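Glass lids on small saucepans: worth keeping?
Kitchen Kit board, 14 replies

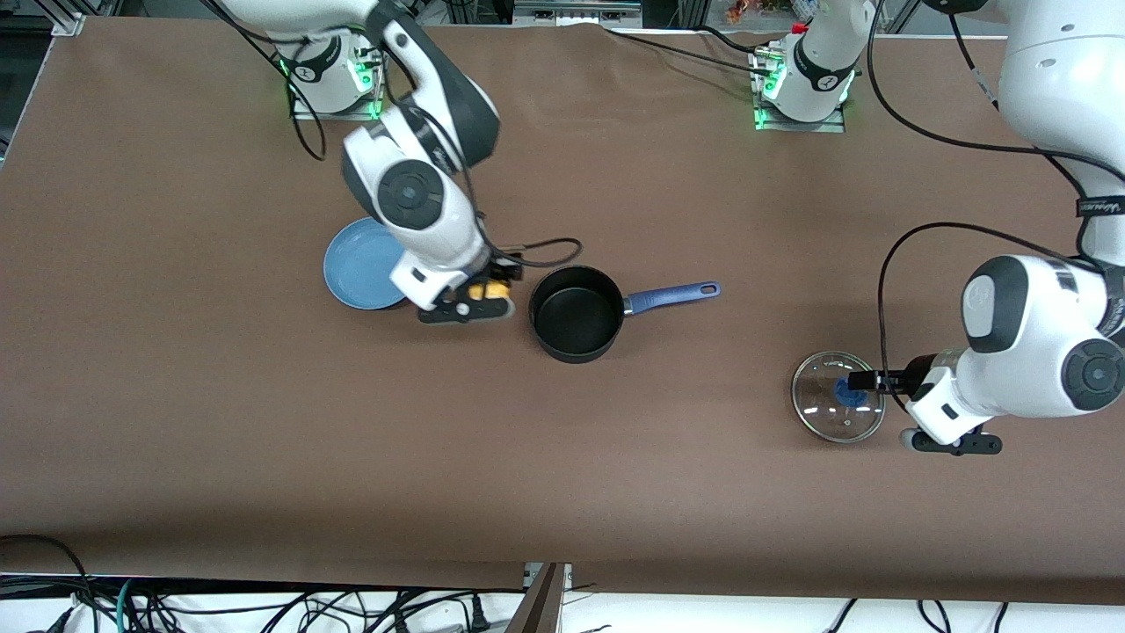
birdie_g
Does a small saucepan need its own lid, or will a plate do?

rlyons
A plate will do for warming beans. For rice you want the proper lid, as a plate sits loose and the steam gets out all round.

verna_o
Not convinced. I've cooked rice under a dinner plate for years and it comes out the same. Lids are how they get the price up. The Trillo pan was £40 with one and a good bit less without.

rlyons
Same rice, same water? I had to add more every time.

verna_o
Same everything. Turn the heat down.

arlo_p
The plate gets hot and has no knob. I dropped one of the good ones in the sink getting it off with a tea towel. So that's your saving gone.

birdie_g
Mine would be the blue plates, they're shallow and a bit wider than the pan. Is that all right or does it want to be an exact fit?

rlyons
Wider is fine. Check it's ovenproof first, some glazes craze.

delphine_b
What bothers me is the "see your food without lifting" line they print on the box. It steams up in 2 minutes and you can't see a thing. I've had a Bronholm and a Losow and they were both as bad.

arlo_p
You can see if it's about to boil over though.

delphine_b
You can hear that.

verna_o
And where does everyone keep them? Pans stack, lids with knobs don't. I've got four in a drawer that won't shut.

arlo_p
Upside down on the pan, knob inside. Then the next pan won't go on top, I'll give you that.

birdie_g
Knob on mine has gone wobbly as well. Is it worth buying a new one or do I just tighten the screw?

rlyons
Tighten it, but only by hand. Too tight and you can crack the glass round the hole.

verna_o
Or use a plate.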